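Nadatbridge Shelf Handling Project
Progress report to the Majumder fund, August
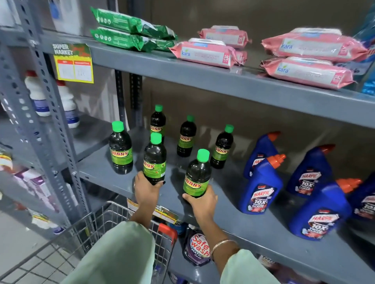

The open day at our Flondport site went ahead as planned and takes up most of this report. We ran three demonstrations of the Brurora arm, each on restocking household goods: bottles, wipes and detergent pouches. Before each one, a member of staff did the same job by hand so that visitors could compare.

The arm handled upright bottles well. Pouches are still a problem. They sag when lifted, and the arm dropped seven of them over the day. Angled nozzle caps also caused a few bad grips. Jasmina Mujić is rewriting the grip planner to take hold lower on the bottle, and we expect to test that next month.

We have now logged 303 restocking runs by hand, against a target of 500. The shortfall comes from the two weeks we lost while the floor was being repaired. No extra money is needed to make it up.

Several store managers asked about speed. The arm can take up to three times as long as a person to fill a shelf, and we told them so. Two asked to come back when the new planner is in. We would like to hold a smaller visit for them at 10 a.m. on a date to be agreed with you.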